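Report on the Autumn Visit to the Tullska Food Hall and Ivel Condiment Works

Dec 10, 2022

In October, members of the regional food heritage association traveled to Tullska for a one-day visit to the restored food hall and the neighboring Ivel works, where table sauces, pickles and fruit preserves have been made since the canal was opened to commercial traffic. The visit was arranged at the invitation of the town's market office and replaced the tasting day normally held at our own premises.

The party arrived shortly before ten and was received in the lower gallery of the food hall. The building was designed as a grain exchange and still has its iron roof, although the glass was replaced during the recent work. Members who had seen the hall before its closure remarked on how much brighter it now is. The market office has kept the old numbering of the stalls, including the gaps where stalls were removed to widen the east entrance, so that a first-time visitor may look in vain for stall 3.

After a short welcome, the group walked the length of the hall. Bakers and cheese sellers occupy the north side, and the south side is given over to dry goods, oils and preserves. Several members bought the local plum butter, which is sold by weight from open crocks. The sellers were generous with their time, and the discussion at the mustard stall in particular ran well past the half hour set aside for it.

The Ivel works stands across the yard. Visitors are asked to wear coats and hair covers, and jewelry must be left in lockers at the door. The tour follows the order of production, beginning at the receiving dock, where tomatoes, plums and peppers are graded in late summer and early fall. By the time of our visit the tomato season had closed, and the guide explained how the pulp is held in sealed drums so that cooking can continue through the winter. The kitchens hold 265 drums at the start of the season.

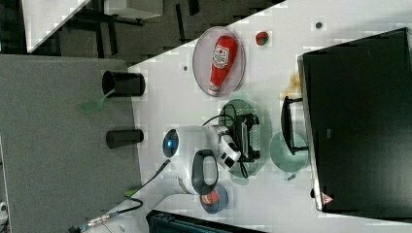
The cooking floor was the part of the tour that members had most looked forward to. Two recipes were under way, a plain tomato sauce and a sweeter pepper relish known locally as Sopacua. The relish is cooked slowly in wide pans, and the vinegar is added in two stages. Our guide was frank about the difficulties of keeping the flavor even from one batch to the next — onions, we were told, cause more trouble than tomatoes. Questions about the exact proportion of spice were politely declined.

Filling and labeling take place on the upper floor. The paper for the labels comes from Veltex, a printer in the same town, and the works keeps a bound album of every label it has used. The album holds 847 designs, the earliest printed in a single color. Members with an interest in printing would gladly have stayed longer, and the works has agreed to make the album available by appointment.

Lunch was served in the staff dining room. It consisted of bean soup, rye bread, cold meats and a selection of the firm's own pickles. The association wishes to record its thanks to the kitchen for providing a vegetarian plate at short notice.

The afternoon was devoted to the small museum above the gatehouse. It occupies two rooms and is reached by a steep stair, which some members found difficult. The first room deals with the canal trade and the second with household preserving. The recipe cards in the second room, donated by families in the district, were much admired. Around 808 have been cataloged so far, many of them written on the backs of envelopes and calendar pages. Few of the display cases have captions in English, and a printed guide would be a useful addition.

The party left Tullska at half past four. The return journey was delayed by road work near the bridge — those planning a visit of their own are advised to take the river road.

Members who wish to consult the notes taken on the cooking floor may do so at the association's reading room during normal hours. Copies of the market office's plan of the food hall are also held there and may be borrowed for two weeks.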